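Oswood Countertop Sealer, 200 ml bottle
Reviewed by Charalambos Stamatopoulos
26 January 2018

I put black counters in both bathrooms when we redid the upstairs, and I have been fighting water spots ever since. Black shows everything. Toothpaste, soap film, the ring under a cup. I had used Joltis spray for years and wanted something that lasted longer than a week.

Oswood comes in a plain bottle with a flip cap and a folded sheet of directions. You clean the counter, let it dry overnight, wipe on a thin coat, wait 2 hours and buff. The sheet asks for a second coat the next day. I did the first bathroom with two coats and the second with one, to see if it mattered.
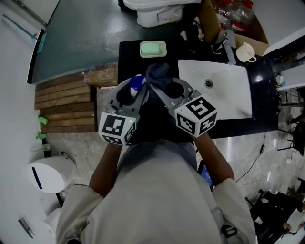
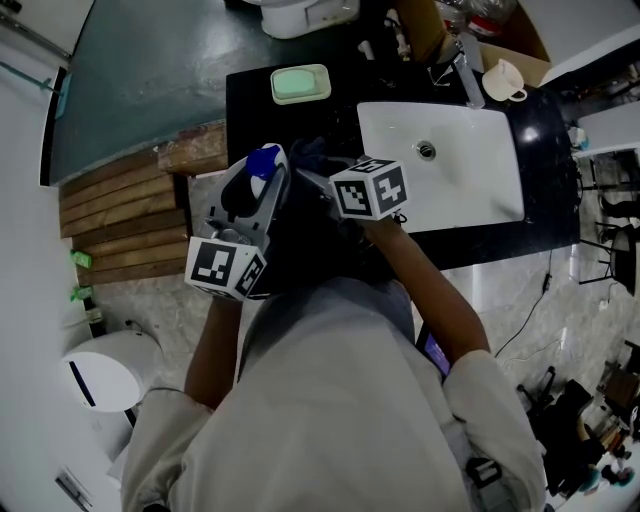
Care and Cleaning

The two-coat counter has held up well since September. Water beads and wipes away with a dry cloth. Around the sink, where hands drip all day, I still get a faint haze by the end of the week, and plain dish soap takes it off. The one-coat counter went back to spotting in under a month, so plan on doing both coats.

Buffing is the hard part. If you put it on too thick it dries streaky, and I had to redo a strip along the wall with a damp rag and a lot of rubbing. Use less than you think. One bottle did both rooms with almost 112 ml left over.

The smell is strong for the first evening. Run the fan and keep the door shut. It was gone by morning.

Bar soap is still a problem. No sealer I have tried keeps soap scum from building up under a dish, and this one is no different. Lift the dish and wipe under it.

I bought mine at Katsaros on the Cumitholm road. They keep it with the grout and caulk, not with the cleaners, and I walked past it twice.

I would buy it again for a dark counter. On a light one I would stay with the Joltis and save the trouble.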